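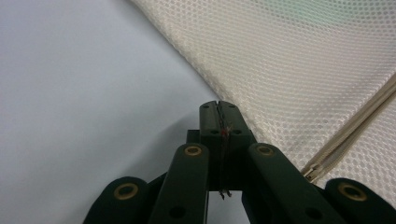
How does a robot learn to pick things up?

A learning system needs examples. A person holds a gripper by hand and does a small job with it, such as lifting a cotton bud. A camera on the gripper records the movement. One recording is one example.
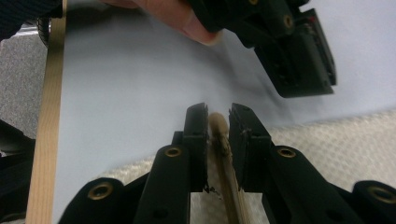 One example is not enough. The Drindik set has 272 — each a little different, so that the system does not learn only one way. Poor recordings are kept too, but labelled.

Print this page | E-mail this page
9 shares | 2 comments

Laiba Zaidi: Do the fingers have to be green?

Euan Baird: No. Any colour works.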